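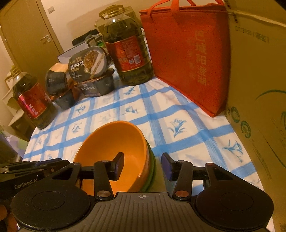
Figure 5.1 An orange bowl stacked on a green one, on a checked cloth.

Chapter 5
Setting and Clearing the Table

Books on housekeeping like to claim that a nested stack of bowls saves space. Does it? The stack saves shelf space, certainly. On the table it often just moves the work, as whoever wants the bottom bowl must first lift all the rest.
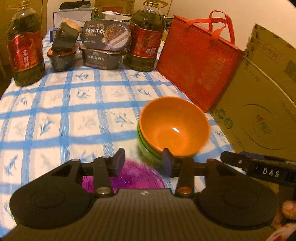 The older manuals, Vindero among them, are just as sure about tablecloths. Vindero gives 16 rules for laying one and no evidence for any of them. We doubt that a wrinkle has ever spoiled a meal. In this chapter we test four of the rules, beginning with the order in which bowls should be stacked.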